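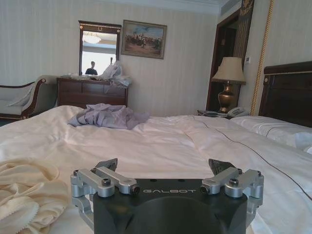
La pinza, con los tornillos del varillaje a la vista, sobre la cama de la habitación de trabajo.

Compartido 60 veces · 4 comentarios

GRIVTON PUBLICA EL PROTOCOLO DE MANTENIMIENTO DE SU PUESTO TEXTIL EN SKUSTANURA

Skustanura, marzo. Grivton, empresa dedicada a la puesta a punto de equipos de manipulación, ha publicado el protocolo con el que mantiene el robot de dos brazos que trabaja con ropa de cama y prendas en el hotel Skandimetti. El documento, denominado Koppel, recoge el ajuste inicial de las pinzas, las revisiones periódicas y la sustitución de las piezas de desgaste.

El protocolo fija una revisión completa cada 887 agarres. En ella se comprueba el apriete de los tornillos del varillaje, se mide la holgura de cada articulación y se limpian las yemas de los dedos. La pelusa se acumula entre las barras y acaba frenando el cierre, de modo que la limpieza se hace con pincel seco y aspirador de boca estrecha. Koppel desaconseja el aire comprimido dentro de la habitación.

El apriete se realiza con llave dinamométrica y con el brazo en posición de reposo. Si un tornillo ha girado respecto a la marca de pintura, se retira, se limpia la rosca y se vuelve a montar con fijador de resistencia media. Las yemas se cambian por parejas aunque solo una presente desgaste. La operación ocupa unos 60 minutos e incluye la nueva puesta a cero de la apertura.

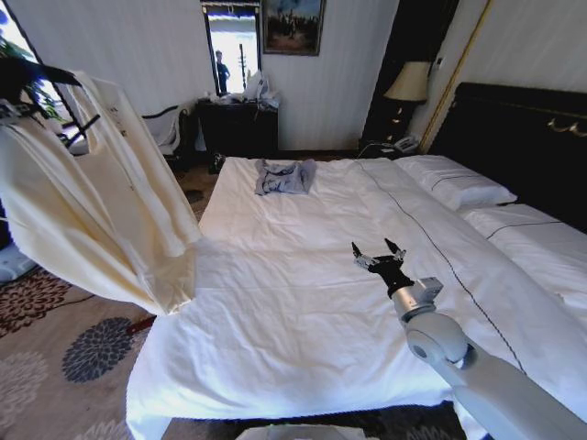

La calibración de los dos brazos se hace por separado y se verifica después en conjunto. Cada pinza se cierra primero en vacío y luego sobre una tela de prueba, hasta que el esfuerzo registrado coincide en varios cierres seguidos. El peso de la tela cuenta: una pieza larga como la de color crema que sujeta la pinza izquierda, colgando en pliegues junto a la cama, carga los dedos de otro modo que una camiseta doblada. Con la pinza derecha abierta justo encima de la sábana se controla además la altura de aproximación, que debe repetirse al volver a montar la muñeca.

La versión anterior de Koppel dejaba la altura de aproximación a criterio del técnico. La nueva la incluye en la hoja de servicio, junto con el número de agarres y la referencia de las yemas instaladas. Grivton ha registrado hasta ahora 328 hojas de este puesto.

Las piezas de repuesto se guardan en el propio hotel, en un armario de la planta, y el inventario se revisa cada mes. El protocolo puede solicitarse en la oficina de Grivton en Skustanura, en horario de mañana.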